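Keep the Old Desktop

My sister Celeste Saavedra thinks I'm cheap. She's right, but I don't see what that has to do with computers. Every December she asks when I'm going to buy a new one, and every December I tell her the old one still does my taxes, my letters and my terrible spreadsheet of tomato varieties.

I think we've gotten way too comfortable tossing machines that have years left in them. We'd never do this with a car! You don't junk a car over a dead battery, but people will haul a whole desktop to the curb because it got slow.
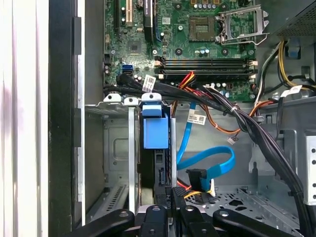 My last big scare was a Weltum tower I'd owned for seven years. It died one morning with 289 recipes on it (yes, I should have had a backup, please don't write to me). The shop on Ristitz Street quoted me $105 for a repair and then spent ten minutes trying to sell me a new one. I get it, they have rent to pay. But I think a lot of us say yes to the new one just from nerves. You take that side panel off and there's a big green board crammed with parts, and your brain goes, nope, not for me. Mine did. Then I bought a power supply, watched two videos, and had the thing running before dinner.

I'm not saying everybody has to do their own repairs. My neighbor Mrs. Baldursdóttir pays someone and she's perfectly happy. I just want repair to be the first thing we think of, and I want the parts to be easy to get.
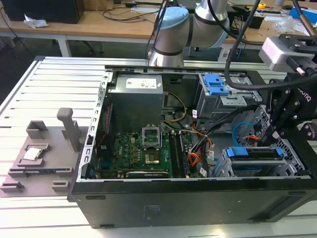

What I'd Like to See

Longer parts support, for starters. I once wrote to Skerkard asking for a replacement hinge for a laptop and got a coupon for a different laptop. That's a little insulting, if you ask me.

I'd also love for schools to teach this stuff, the way mine taught us to sew on a button and change a tire. One afternoon would do it. Let the kids pull out a stick of memory and put it back in, and half the mystery is gone.
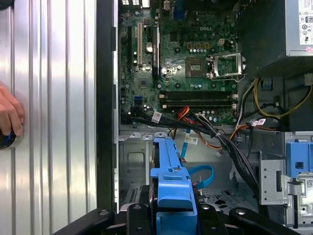 And yes, there's a limit. Some old machines really do eat electricity, and some can't run a safe browser anymore, and I'm not going to pretend yours is a treasure if it takes all of breakfast to start up. Pass it on for parts and get something newer -- used, if you can stand it. Celeste can't. She's had three laptops in the time I've had that tower, and guess whose house she comes to when she needs something printed.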